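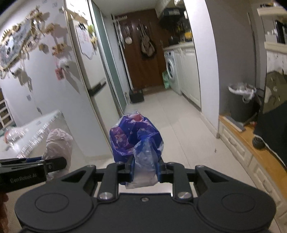

Photograph: Gervásio Trindade

Bags are the worst. Ask anyone in the Firkero tidy-up league, they'll say bags. A box stays a box. A bag folds up on itself and then the fingers close on air.

Sixteen students, one season, a prize of 1000 euros that won't cover the motors. The rules, written by Dokura in June and rewritten twice since: use ordinary homes, ordinary rubbish, no props. People do the picking first, gripper in hand, over and over, and the machine learns from that. Or is meant to. Team Starkura logged 300 tries in its first week and binned most of them. Too fast, says the coach, Hafþórsson. "They pick things up like they're late for the bus." 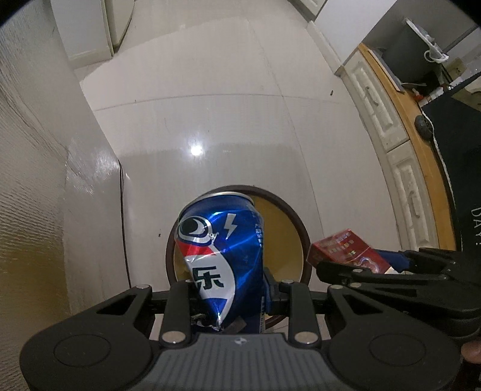 Cans come second on the hate list. Squashed ones, mainly, because no two squash alike and the grip that suited the last one is wrong for the next. Boxes are easy marks, so teams do them when moral is low.

By the 2026-10-26 check-in the league had 1459 usable picks between all teams. Hafþórsson wanted more. He always does. The students wanted lunch, and somebody to pay for new finger pads, which wear out quicker then anyone planned for. Final round is in a kitchen none of them has seen. Bags count double.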